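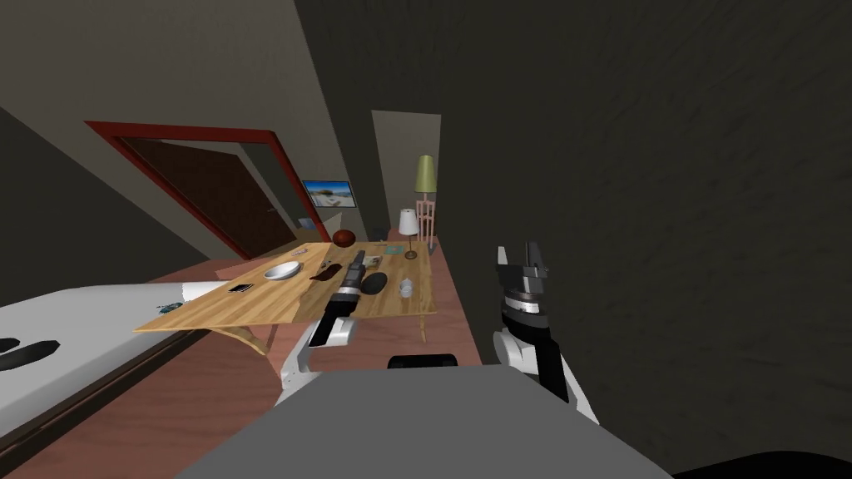

Moving the bed, and what I learnt about sleep

November 14, 2024

I have slept badly since March. It began when the firm moved us to the new office in Vusmont and my train went from the 7.40 to the 6.15. I got into the habit of waking at three to check I hadn't missed the alarm. After a few weeks I was waking at three whether I had an early train or not.

My first idea was to buy something. I bought a pillow from Pichon, which cost £114 and is a perfectly good pillow. I slept on it exactly as badly as I had on the old one. I then looked at mattresses and got as far as putting one in the basket before my sister, who was on the phone at the time, told me to stop and go to the doctor.

The doctor referred me to a sleep class at the Mesitz health centre. It ran for 7 weeks and was taught by a nurse called Charmaine Oosthuizen, who had worked nights for years and had no patience with gadgets.

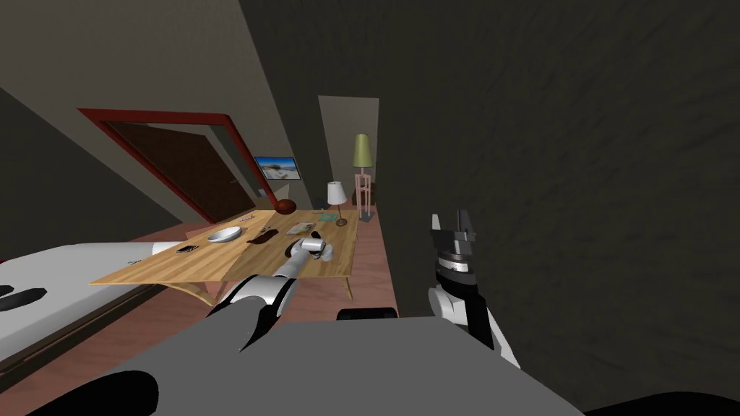
Most of what she taught us was dull. Get up at the same time every day, weekends included. Don't go to bed until you are sleepy. If you are awake for a long while, get up, sit somewhere else with a dim light and do something boring. I read the manual for the boiler. I now know how to bleed a Cimton boiler, though I have yet to need to.

She also had us keep a diary: time to bed, time up, and a guess at how long we slept. We were told to guess and leave the clock alone. I turned mine to face the wall, and that was the hardest part of the whole thing. For the first few nights I lay there working out the time from the traffic.

The second week was worse than anything before it. She had cut my time in bed right down and I was fit for nothing by four in the afternoon. I rang in and said I wanted to give up. She said most people ring in the second week and asked me to give it another three nights, so I did.

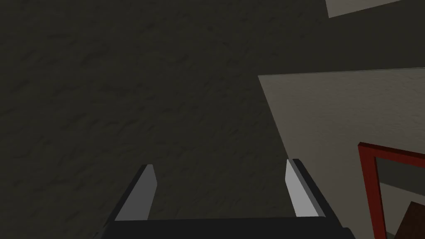
By the fifth week I was sleeping through more often than not. The worst night in my diary is 133 minutes and the best is just under seven hours. Neither figure is exact, as they are only my guesses added up.

I did move the bed in the end. It used to be under the window and now it is along the inside wall – quieter, and out of the draught. Whether it made any difference I can't say, as I did it in the same week that I gave up coffee after lunch.

I still wake at three now and then. I go back to sleep most times, and when I don't I get up and read. I have finished the boiler manual and started on the one for the washing machine.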